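About Tadden

Tadden records demonstrations. A trained operator takes control of a robot arm, or of a simulated one, and performs a task from start to finish while the system logs joint positions, gripper commands, contact forces where they are available, and the view from the wrist. The finished recordings go to research groups and manufacturers who use them to train control policies. We do not build robots, and we do not train policies for sale.

The company was founded by Carter Gagnon, who had spent several years programming pick-and-place cells by writing waypoints into a teach pendant. Waypoints work well when the part arrives in the same position each cycle. They work poorly in a living room. Gagnon's first project was a pair of handles bolted to a discarded arm so that a person could push it through a motion and save the result. The handles are still in use in our training room, where new operators learn what a joint limit feels like before they are given remote control of anything.

Today we have 15 operators, a small engineering group, and two sites. The main office holds the control stations and the simulation servers. The second site, which we call Urkholm after the street it stands on, holds the physical arms.

How we record

There are two ways to show a robot a task, and we use both.

In hand guiding, the arm is placed in a gravity-compensated mode and the operator moves it directly. The gripper is opened and closed with a thumb switch on the wrist. Hand guiding gives good results for tasks with sustained contact, such as wiping, sliding a drawer, or seating a plug. The operator feels resistance without any translation by software. The drawbacks are that the operator's hands can end up in the camera view and that a heavy arm tires people quickly. Shifts on hand guiding are kept short.

In remote control, the operator sits at a station with a leader arm or a handheld controller, and the robot follows. The operator sees what the wrist camera sees, plus one or two fixed views depending on the project. Remote control is slower to learn. It produces recordings that contain only information the robot itself could have had, provided the fixed views are turned off. For clients who intend to train from wrist images alone, we turn them off.

Both methods feed the same file format. A recording is called an episode. Each episode carries the task instruction in plain text, the operator's code, the arm configuration, the start and end markers, and a result flag. The result flag is set by a reviewer who did not record the episode.

Simulation

Part of our work takes place in simulated rooms. The robot, the furniture, and the objects are rendered, and the operator drives the simulated arm from the same station used for the physical ones. Command latency is matched to the physical setup on purpose, so an operator who moves from one to the other does not need to adjust.

We began using simulation for rehearsal. It is now a product in its own right. Resetting a physical room between episodes takes longer than the episode. A simulated room resets at a key press, and the objects return to positions drawn from a distribution that the client approves in advance.
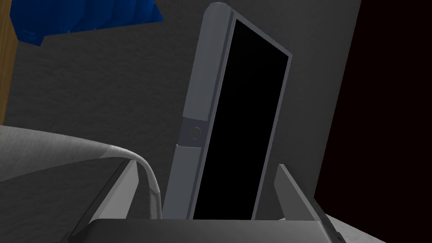
Operators coming from hand guiding usually find that the wrist view is the hardest part of the job. The camera moves with the gripper, so the room swings whenever the wrist turns, and anything familiar has to be recognized from an odd angle and at close range. Depth is the usual problem. With a slim upright item such as the gray-cased device with the dark screen, standing between the two fingers, the lower end is hidden behind the palm and the operator has no direct view of it. The tilt of the casing and the gap beside each finger are the cues we teach people to read. Trainees are told to stop before closing, check both sides, correct the wrist if one gap is clearly wider, and only then send the close command. The pause is kept in the episode. Clients sometimes ask us to trim it, and we supply a trimmed copy on request, but the original stays in the delivery.

We also teach operators to leave the background alone. A fixed feature of the room is easy to use as a landmark, and an operator who aims by a wall edge will produce motions that look smooth and fail once the furniture is rearranged. Room layouts are therefore changed within a project, and an operator does not see the layout before the episode starts.

Our simulator is built on a commercial physics engine with our own contact settings. Friction values for household materials come from measurements made at Urkholm. Soft furniture is modeled as rigid in most of our rooms. Clients who need deformable cushions should say so at the quoting stage, because the change affects both recording speed and price.

Stations and software

A control station consists of a desk, two monitors, a leader arm or controller, a foot pedal, and an emergency stop. The foot pedal marks the start and end of an episode. We tried a keyboard marker in the first year and gave it up, as operators had to let go of the controller to reach it and the first moments of many episodes contained an unintended drop of the wrist.

The recording software is called Lukimon. It was written here and is maintained by three engineers. Lukimon timestamps every stream against a single clock, checks for dropped images as they arrive, and refuses to save an episode with a gap longer than the limit set for the project. An operator can discard an episode at any time without giving a reason. Discards are stored separately and are available to clients who want failed attempts for training.

Lukimon is not sold as a separate product. Clients who wish to record at their own sites can lease a station with the software installed, and the lease includes five days of operator training at our office.

Review

Every episode is watched in full by a reviewer. The reviewer checks four things: that the instruction matches what was done, that the object ended where the instruction said it should, that no part of the arm passed through or struck anything it should not have, and that the start and end markers are in the right places. Episodes that fail on markers alone are corrected and returned to the set. Episodes that fail on anything else are recorded again.

Reviewers and operators are drawn from the same staff and change places on a rotation. People who review tend to record cleaner episodes afterward. They also write better instructions. An instruction such as "move the item" is rejected at review. "Pick up the device by its sides and place it on the table with the screen facing the sofa" is accepted.

A standard project is 800 accepted episodes. Smaller sets are possible for pilot work. Larger ones are divided into blocks, with a written report after each block so that the client can change the instruction wording, the object list, or the room layouts before the next one starts.

Operators

We hire operators from several trades. The current group includes a former crane driver, two dental technicians, a sign painter, and a number of people whose last job was in a warehouse. No robotics background is required. Applicants complete a paid trial shift on hand guiding and a second on remote control in simulation. We look for steady pacing and a willingness to abandon a bad approach early.

Training lasts 11 weeks. The first part covers hand guiding and safe conduct near a moving arm. The second covers remote control in simulation, beginning with both fixed views and ending with the wrist view only. The last part is supervised recording on a live project, with every episode reviewed twice.

Operators are employees. They are paid by the hour, and there is no bonus tied to episode count. We tested a count bonus briefly and saw rushed grasps within the first shift.

Safety

Physical arms at Urkholm run inside marked cells. During remote control no one is inside the cell. During hand guiding the arm is limited in speed and force, and a second person stands at the stop. A cell is locked out before anyone changes an object or a fixture. These rules apply to visitors, engineers, and management equally.

Ownership and clients

Tadden is privately held. The majority owner is Carter Gagnon. A minority share is held by Bouchard, the machine shop that makes our leader arms and finger plates. Bouchard has no access to client recordings.

We have worked with university laboratories, appliance makers, and one hospital supplier. Most of our client agreements do not allow us to name the other party, so there is no client list on this site. References can be arranged for serious inquiries.

Recordings belong to the client who commissioned them. We keep one copy for the period stated in the contract and then delete it. Recordings from our own internal room sets are licensed separately, and a sample block is available to teaching institutions at no charge. Requests for the sample block are handled twice a year. The next round opens in September.

Visits

The main office accepts visitors by appointment. Urkholm can be visited only when no client project is running in the cells, so please allow some flexibility on dates. Closed shoes are required there. Bags are left at the front desk at both sites.

Inquiries about recording projects should state the arm model, the gripper, the number and placement of cameras, whether the work is physical or simulated, and the intended number of episodes. If any of these are undecided, say so, and an engineer will call before a quote is prepared.

Page last revised March 28, 2025.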